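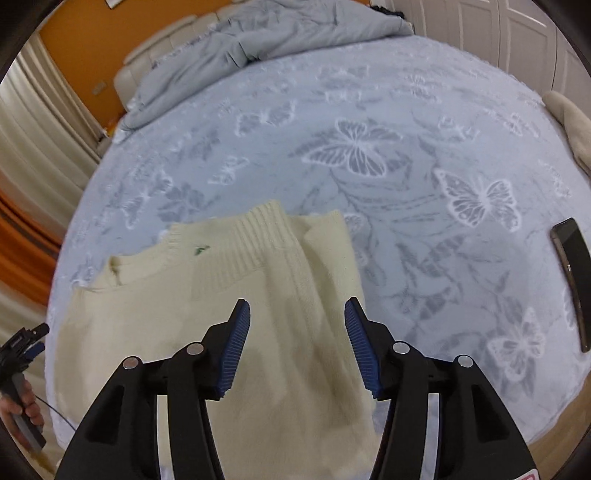

3.2 Selection of the reviews

The second part of our material comes from three small magazines which publish criticism of books, music and film on the same pages. We call them by their short names, Worthorpe, Skovmont and Damham. All three are edited by one or two persons, none of them pays its writers, and all of them keep their old issues open to readers. We left out interviews, lists of the best works of the year, and notices shorter than 69 words, because a notice of this size has usually no room for a judgment with reasons.

After this step the collection held a little more than 2,000 reviews. Both authors read the same 30 reviews first and compared their notes before the rest was divided. The disagreement was largest for poetry. In many reviews of poetry the critic quotes a long passage and lets the quotation stand without comment, and it was difficult to decide if such a quotation should be taken as praise. We decided to mark it as praise only when a positive word appears in the sentence before or after it. This rule is strict, and it probably makes the poetry critics look colder than they are.

3.3 Marking the first person

For each review we marked every sentence in which the critic speaks about himself or herself. We separated two uses. In the first use, the "I" reports a reaction to the work ("I was bored by the second movement"). In the second use, the "I" reports the circumstances of reading or listening, for example the room, the season, or the state of health of the critic. The second use is rare in Worthorpe and frequent in Skovmont, where a review of a string quartet may begin with two paragraphs on a train journey. Marar (in an earlier study of radio criticism) calls this kind of opening "the walk to the concert hall", and we keep his term here.

Some sentences belong to both uses. A critic of Damham writes that she read a novel in one night during a fever and that the last chapters "came too loud". We counted such sentences as reaction, since the judgment depends on them.

Home and clothing appear often in the second use. Critics mention the chair, the lamp, the blanket or the old sweater more often than they mention the edition of the book. The concert critics do this less, but they also speak of coats. 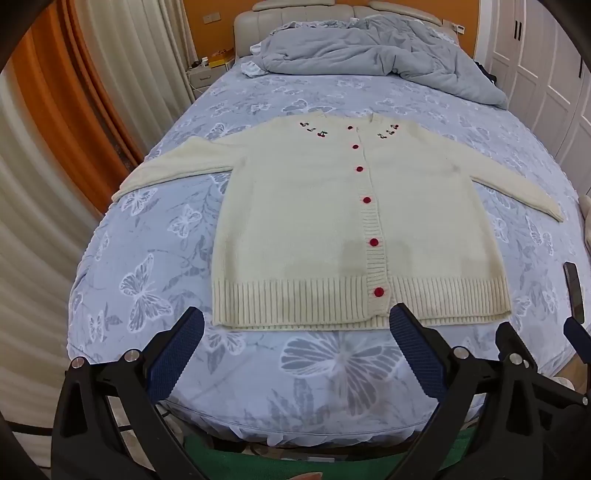
Figure 3. Cream knitted cardigan with red buttons, on a bed.

4. Results

4.1 Where the judgment is placed

In reviews of novels the main judgment stands most often in the final paragraph. In reviews of recorded music it comes much earlier, and in many cases the first sentence already contains it. Film reviews are between these two. We had expected that the magazine would matter more than the art form, but this was not confirmed. The same critic changes the order when he moves from a novel to a record, even inside one issue.

One exception is the group of reviews signed Rugemalira in Skovmont. In these texts the judgment is divided in small parts over the whole review, and the final paragraph speaks about a different work by the same artist. We could not assign a single place to the judgment, and these reviews are left out of the comparison, but they are discussed in section 4.3.

4.2 The walk to the concert hall

Reviews with this kind of opening are longer than the others in all three magazines. They are also milder. A clearly negative judgment is seldom found after a personal opening, and when it is found, it is often softened by a remark on the tiredness of the critic. Si-eun Jin, who read an early version of this paper, suggested that the personal opening may be chosen after the judgment is already formed, as a way to prepare the reader for a friendly text. Our material does not allow us to test this, because we have only the printed reviews and no drafts.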